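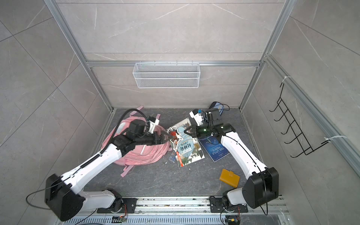

La mochila rosa tumbada en el suelo y el libro de tapa celeste, título en chino

Mercedes Zapata
Hilo rápido sobre mochilas del cole, que llevo toda la semana contestando lo mismo por privado. Escribo desde el bus, perdonad las erratas

Mercedes Zapata
Lo primero: vaciar. Entera. Boca abajo y sacudir. Migas, papelitos, la circular de marzo que nadie firmó. Si metes cosas nuevas encima de las viejas no estás preparando una mochila, estás haciendo un compost

Mercedes Zapata
Segundo, pesarla. Báscula de cocina no, que se desborda. La de maletas, la del gancho. La nuestra vacía, 500 gramos. Llena un martes cualquiera... digo un día cualquiera, 3000. Y va a primero!!

Mercedes Zapata
(500 vacía está muy bien eh. Antes teníamos una Gukard con refuerzos por todos lados, preciosa, pesaba ella sola lo que un melón)

Mercedes Zapata
Los libros grandes. El gran drama. El de la foto es un álbum ilustrado en chino, de los de clase de los viernes – perdón, de la extraescolar, que cada trimestre nos cambian el día. Es de tapa grande y entra, pero si lo metes el último se doblan las esquinas. SIEMPRE el primero y pegado a la espalda

Mercedes Zapata
Pegado a la espalda por dos cosas: pesa, y así hace de tabla. Luego lo blando delante. Jersey, estuche de tela, lo que sea

Mercedes Zapata
Y con la mochila TUMBADA. En serio. De pie se te cierra la boca, necesitas una mano para abrir, otra para el libro y otra para la tira que se mete dentro. Tumbada entra el libro deslizando y ya

Mercedes Zapata
Las tiras: fuera, bien a la vista. Una tira colgando por un lado y la otra por detras y luego no hay quien se la ponga en la puerta con prisas

Mercedes Zapata
Me preguntan marca. La rosa no sé, de verdad, la etiqueta se la cortamos porque picaba. El estuche es Diden, lavable, ha sobrevivido a un yogur. No me paga nadie por decirlo, ojalá

Mercedes Zapata
Botella de agua. De medio litro y va FUERA, bolsillo lateral. Sin bolsillo lateral? Bolsa con cierre. Perdimos un libro de la biblioteca de Sisonville por una botella mal cerrada y todavía me miran raro en el mostrador

Mercedes Zapata
Lo del libro de la biblioteca, que alguien pregunta: sí, lo pagamos. 20 euros. Un libro de una rana
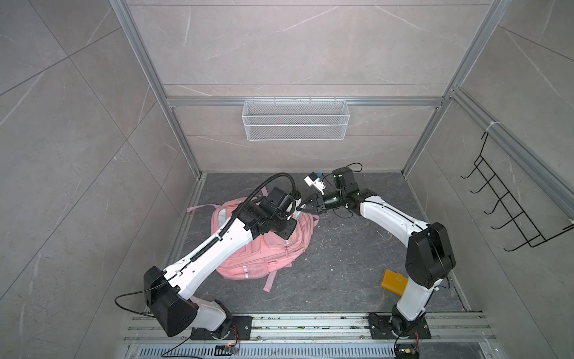

Mercedes Zapata
Dónde dejar las cosas mientras preparas, que es la otra pregunta del millón. Yo era de montoncitos. Montoncito en la silla, montoncito en la mesa, todo mezclado a los cinco minutos. Lo que me gusta es colgar cosas: fijaos en la cesta blanca de rejilla del fondo, alargada, abierta por arriba, enganchada a la barra con ganchitos. Ahí cabe el estuche, los guantes, la merienda envuelta, y el suelo se queda para la mochila. Lo mismo con el colgador negro de alambre de la derecha, el de los ganchos. Va cogido a la barra con una brida blanca, una brida! Cero taladro

Mercedes Zapata
De bridas tengo un cajón. Es la herramienta más infravalorada de una casa de alquiler. Para sujetar cestas, para el cable de la lámpara, para la cremallera cuando se cae el tirador

Mercedes Zapata
Ah eso. Tirador de cremallera roto: brida pequeña por el agujerito, apretar, cortar el sobrante y LIMAR la punta. Si no limas araña. Aguanta un curso

Mercedes Zapata
La cesta, medidas: lo importante es que sea larga y no honda. Honda = pozo. Lo que cae al fondo no vuelve hasta junio

Mercedes Zapata
Y de rejilla mejor que cerrada, se ve lo que hay sin descolgarla. Rejilla fina eh, la de agujero grande se traga los lápices. Yo compré una de agujero grande en Lacson y acabé forrándola con un trozo de mosquitera. Queda feo. Funciona

Mercedes Zapata
Cuándo se hace: por la noche. 20 minutos la primera vez, luego cinco. Por la mañana no, por la mañana no soy persona

Mercedes Zapata
La hace ELLA, ojo. Yo leo la lista en voz alta y ella mete. Al principio metía el peluche, dos piedras y nada más. Ahora mete el peluche, una piedra y los libros. Progreso

Mercedes Zapata
La lista la tenemos dibujada, no escrita. Un libro, una botella, un jersey, una fiambrera que me salió como una bañera. Pegada a la altura de sus ojos, que si la pones a la tuya la lees tú y ya la has liado

Mercedes Zapata
Respondo a varias: 
– ruedas no, en nuestro cole hay escaleras
– sí se lava a máquina, del revés, frío, sin centrifugar fuerte
– el rosa se ensucia igual que el azul, no preguntéis cosas raras

Mercedes Zapata
Manchas de rotulador en el forro: alcohol y bastoncillo, paciencia. Por fuera primero probad en una esquina que no se vea. A mi hermana se le quedó un círculo blanco perfecto en todo el medio

Mercedes Zapata
Lo del peso otra vez, que veo debate. Quitando el libro grande los días que no toca y cambiando la carpeta dura por una de plástico bajamos de 3000 a 2000. Un kilo menos por dos tonterías. La carpeta dura era mía de la carrera, lo reconozco

Mercedes Zapata
Y el libro en chino no viaja a diario. Se queda en casa con los grandes y baja la víspera. Antes iba y venía toda la semana sin que nadie lo abriese, pobre

Mercedes Zapata
Para forrarlo: plástico sin pegamento. El adhesivo queda mejor, sí, hasta que pillas una burbuja justo encima del dibujo de la portada. Con las tapas claras se nota todo. Funda de quita y pon y a correr

Mercedes Zapata
Pregunta buena de ayer: qué va en el bolsillo de fuera. Pañuelos y las llaves del candado. NADA MÁS. El bolsillo de fuera es donde mueren los plátanos

Mercedes Zapata
No voy a contar lo del plátano

Mercedes Zapata
Vale lo cuento. Puente largo, mochila en el pasillo, radiador al lado. Hubo que tirar el monedero

Mercedes Zapata
Me bajo en la siguiente. Si alguien sabe de una funda de lluvia que no se vuele con el viento que lo deje aqui abajo, la de Gukard la hemos perdido dos veces y la segunda no ha vuelto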